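Packing and Table Assistants (part-time, fixed term)
Gokedance Food Parcels, Berhe Road depot
Reference: 323
Closing date: 7 Nov 2023

Gokedance invites applications for the post of Packing and Table Assistant at its Berhe Road depot. The posts run to the end of December and are offered at 15 hours a week. No previous experience of warehouse or grocery work is required.

The depot prepares mixed parcels of everyday groceries and small treats for households registered under the Gratum scheme. Items arrive unsorted and are brought to white-topped tables, where they are grouped, checked and packed. Sweets and snacks are handled as a group of their own and are kept together on the table until the parcel is ready for them.
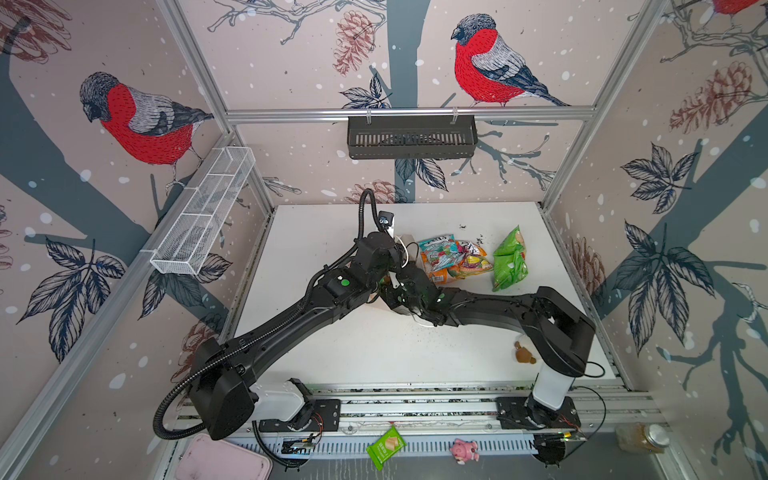

Main duties

The postholder will be expected to:

Sort incoming goods into bakery, drinks, sweets and household items.
Check each packet for splits, open seams and date marks, and set aside anything unfit to be sent out.
Pack bags so that cartons stand upright and bread is not pressed by heavier goods.
Clear crumbs, wrappers and other debris from the tabletop between parcels.
Record the number of completed parcels on the shift sheet and sign it.
Report low stocks of paper bags to the shift lead before the end of the session.

Bread bags and drinks cartons are often placed side by side, and crumbs collect on the surface as they are moved. Applicants should be willing to wipe down as a matter of routine. Cloths and a hand brush are provided at each table.

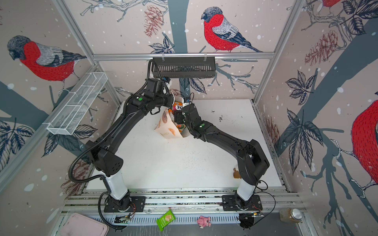 Bread bag and cartons at the sorting table, Berhe Road.

Person specification

Essential: a careful and steady manner of working; the ability to read small print on labels, with glasses if worn; the ability to stand for up to 2 hours at a time, with a break to follow; punctual attendance.

Desirable: a basic food hygiene certificate; some familiarity with the Caris stock sheets. Training in both will be given during paid hours to any successful applicant who needs it.

Packing sweets

Applicants are asked to note that sweet packets are glossy and slide readily over one another when heaped. They should be lifted singly into the larger paper bag, with its edge held open, and the labels turned outwards so that flavours can be read by the household receiving them. Fox's packets in several colours are among those handled, and similar packets should not be assumed to hold the same flavour. 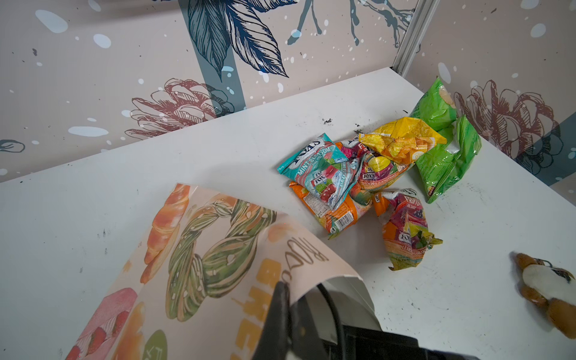
Fasil Adugna: I would tell anyone applying to take the sweets table first. You learn the labels quickly there, and after that the bread and the cartons seem simple. My first bags were badly packed and I was shown how to do them again, quite patiently. Bring flat shoes.

Terms

Successful applicants will be placed on a rota and will receive it 7 days in advance. Travel costs within the district are refunded on production of a ticket or receipt. Aprons are supplied and must be left at the depot.

How to apply

Please submit a letter of no more than one page, stating your availability and the reference number given at the head of this notice, together with the name of one referee. Letters may be handed in at the Berhe Road reception or sent by post to the same address. Applicants invited to interview will be asked to pack one trial parcel.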